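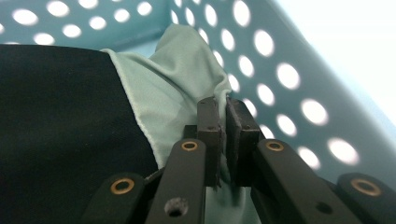 Rumus Hand Gripper – club pair
Posted by Onthorpe Robotics Club, March
Filed under: Club Kit > Grippers & Arms

Two grippers, left and right. Built for the laundry project – pull a shirt out of the basket, get it on the table, fold. Parallel pads, brass grommets in the linkage arms. 29 hours of club use on this pair, pads swapped once. 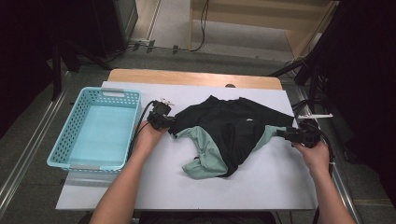
Thin cloth is the hard part. Pinch near a hem, go slow, keep the cables off teh table. 3 pairs to sign out, one pair per team. Spare pads in the Clikham drawer. Check the screws before you retrun them – they work loose.

Last updated: March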